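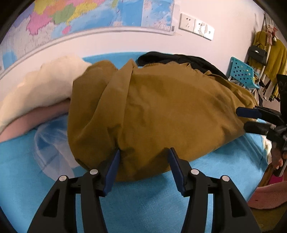

Pirkeck, May

Up at five to catch the early ferry and it was running late, so I had my coffee standing up in the shelter with the wind coming in sideways. The crossing is supposed to take 35 minutes. It took nearly 90. The boat went the long way around the point because of the swell, and most of us stayed inside and looked at our shoes. I ate the two rolls I had meant to keep for lunch.

Pirkeck is smaller than I had pictured. One street goes up from the harbor and another goes along it, and where they meet there is a grocery store, a post office counter inside the grocery store, and a bench. The guesthouse is called Yule and is at the top of the hill, past the school. My room has a slanted ceiling that I have already hit my head on, and turquoise on the bed, very bright first thing in the door. The window looks over the back gardens to the water. It opens but has to be propped with something. I am using the dictionary.

Slept an hour, then walked out to the salt pans, my whole reason for coming. The path starts behind the church and is marked with white posts, though several of them have gone over and you have to guess. Gorse on both sides, all in flower, and a smell like coconut off it when the sun came through. Saw a hare. Saw a lot of sheep.

The pans themselves are mostly silted up. I had read that they were worked until my grandmother's time, and I think of her walking out here as a girl with her sisters, which she talked about a good deal toward the end. She always said the walls were as high as her shoulder. They come to my knee now. Either the ground has risen or she was a very small girl. I found the sluice stones she described, with the slots cut in them for the boards, and sat there for a while with my back against one. I drew them in the notebook, badly. The wind kept taking the page.

There is a board with some history on it near the boiling house, but the sun has bleached it and I could read only the top half. It said the salt was carried over to Tatska by flat boat and sold there for curing fish. I hadn't known that. She never mentioned Tatska at all. I will ask at the library when I get back to the mainland.

Came back by the beach, a mistake. The shingle is hard on the ankles and it is farther than it looks on the map. By the time I got to the harbor my left heel was rubbed raw. Bought bandages, a can of soup, cheese, and a bar of the local Jeson chocolate, too sweet but I ate half of it on the bench.

Supper in the guesthouse kitchen, soup and bread. The other guests are a couple with a map even older than mine. We talked about the weather and they told me the north path is closed past the quarry – something about nesting birds – so I will have to change my plan for tomorrow. I might go back to the pans at low tide and look for the outer wall. She said you could see it twice a day if you knew where to stand.

It is a quarter to ten and still light. My heel hurts. The dictionary has just slid off the sill and the window has come down, and I am too tired to get up and fix it. Need to buy batteries.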